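Loswood kitchen share moves to new room, baskets and cups wanted

Posted November, updated 4:15 pm

The Loswood kitchen share has a new home. Doors opened this morning in the back room of the old Gunawardena store on Hukstead Road, after 16 months of working out of a garage with a leaky roof. Borrowing is free. Same rules as before: take what you need for a party, a move, a bad month, bring it back clean.

36 households signed up before lunch. More forms going out tonight, they ran out of paper.

Biggest change is the storage. No more cardboard boxes. Everything small now goes in open baskets, so people can see what's there without tipping it all out on the floor. Shafiq Howlader was still sorting when we stopped by and didn't want to put the pen down. "Cardboard went soft on us every winter," he said. "Wire you can just rinse." Baskets get filled on the long tables and then go up on the shelves by the door.

The tables are light wood and the baskets going on them are black wire mesh, open on top.

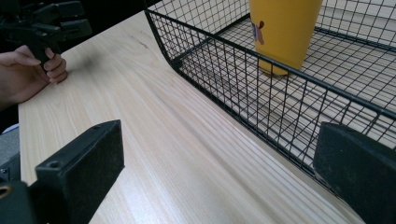

Sabina Pathirana would have liked solid bins instead, and told us teaspoons go straight through a grid like that if you carry it on a tilt. She wants a cloth in the bottom of each one. Her sister Anwara thinks the cloths will just go missing. They were still going back and forth on it when we left.

Cutlery will stay in jars for now.

Borrowing runs 5 days at a time, up from three. Longer if you ask at the desk. No late fees, but a second late return means a phone call, and Brian Mussa makes the calls. He says most folks just forget there's a pan in the trunk.

What's on the shelves as of today: mixing bowls, baking trays, two big stock pots, plates that mostly match, a rice cooker on loan from Bemine Catering. Table linens are coming but havent been washed yet. Glassware is on hold untill the high shelf gets a rail.

Steel cups are the thing people ask for most. Kids can drop them, they stack, no chips. Supply is short. The share lost a good number over the summer, lent out for a school picnic and never seen again. Kavinda Siriwardena is taking donations at the side door and would like them plain, with no handles and no lids. Names written on the base in marker are fine, they scrub off. Stamped marks don't matter either. Scratches ok. Dents ok if it still stands up straight.

The brushed ones hide wear better, he said, and a wide mouth is easier to get a sponge into. 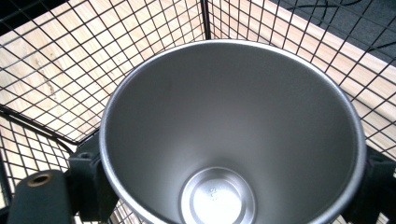
Hours and drop-off

Open mornings from 9 to noon, plus 5 pm to 7 pm for returns only. Side door is the one with the ramp. Parking behind the store, not in front, the bakery needs the curb for deliveries.

Drop-offs any time the desk is staffed. Please don't leave bags outside overnight. Rinse and dry first. They can't take nonstick pans with the coating coming off, knives without a cover, or anything that plugs in unless you've checked with the desk.

To sign up, bring something with your address on it. A piece of mail works.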